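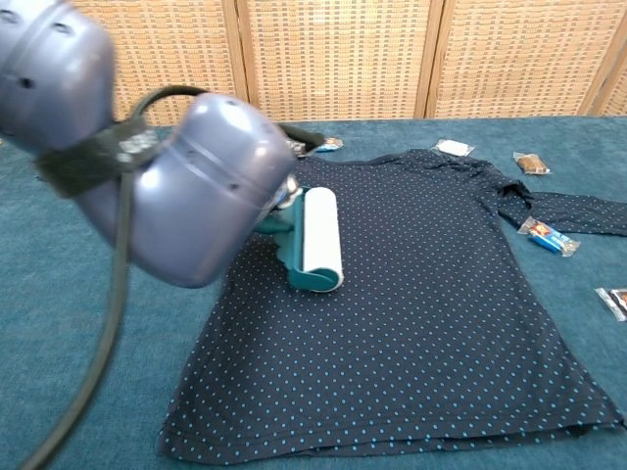 *Lint roller on the polka-dot shirt, small packets left out on purpose.*

November, a bit before midnight

I'm too wound up to sleep so I'm writing this in bed with the lamp on. Rolling works! I mean we have an arm that picks a lint roller out of its stand and takes it to a shirt, and for most of the evening it did this without me having my thumb on the stop button (well, my thumb was near it).

I got to the workshop at six and Ekow was already under the table with the cable ties. He has strong feelings about slack. I put the strap around the elbow joint last month and he thinks I left the loop too big, and he may have a point, but every time I shorten it the arm reaches for the far end of a sleeve and I get that horrible little tug. We left it long. I wrote STRAP on the whiteboard so we'd have to come back to it.

The big change is pressure. Up to now the roller either skated over the cloth or dug in and dragged the whole shirt toward the front of the table, collar and all. I had been fixing this with numbers, and the numbers got sillier and sillier. Adjoa Quartey came by with soup, watched two tries, and asked why I was telling the arm where the table was when I could let it feel for the table. So I rewrote the approach. It comes down slowly, waits for the push back, eases off a little and then starts the stroke. Took me forty minutes. I've been fighting with this for weeks!

The carpet on the tabletop turned out to be a good idea too, and I'd like it on record that it was mine. On the bare top the shirt slid if you breathed on it. Now it grips. The downside is that the carpet sheds, so a roller that runs off the edge of the hem comes back with teal fuzz on it, and then we're putting lint on the shirt. Must teach it where the hem is. The seams confuse it as well, and so does the fold where front and back don't quite line up.

The snacks stay. We want the arm to cope with a table that has stuff on it, the way any table at my house does, and little clear wrappers are mean things for it to see. Ekow keeps threatening to eat the test set.

Some notes before I forget them:

- short strokes beat long ones, especially near the shoulder
- always roll away from the collar
- one sleeve at a time, straightened by hand first (for now)
- the Storley config is the good one, don't touch it, copy it
- Udholm is the old one, leave it there until the new year in case

We're up to 301 saved runs. I want 700 before I change anything major, and Ekow says 200 good ones would beat 700 sloppy ones, and we went back and forth about it over the soup until Adjoa told us we were saying the same thing. We weren't, quite – I think the sloppy ones teach you something – but I'm happy to throw out the worst. There were 7 from tonight that I marked as bad before I even got my coat on, all from before the rewrite.

Also, the Zakaria people wrote back about the demo table at Stullholm. They'll have us! It's a small room and we'd have to bring the divider panels ourselves, but they fold, and Ekow's brother has the van. I said yes before asking anyone. Ekow took it well. He went quiet for a minute and then started a packing list on the back of an envelope, so I think that means he's in. 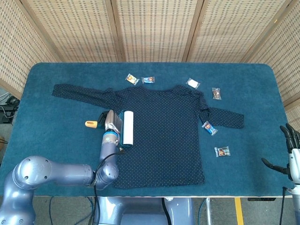
Adjoa's question, which I promised I'd answer properly by tomorrow: how will it know when a sheet on the roller is used up?

By counting strokes, to start with. It'll stop after a set number and wait for one of us to peel the sheet, and later on I'd like it to check the roll by camera and decide for itself.

She'll say that peeling is the fun part and the arm should do it. I'd love that. I don't think our gripper could get hold of the edge of a sheet, though. I can hardly do it myself with short nails.

Tomorrow: print the new stand for the roller (the old one leans), find the hem problem, buy more refills. Ekow wants to try a wool sweater. I said after the shirt is boring. It isn't boring yet!

Past midnight now. Lamp off.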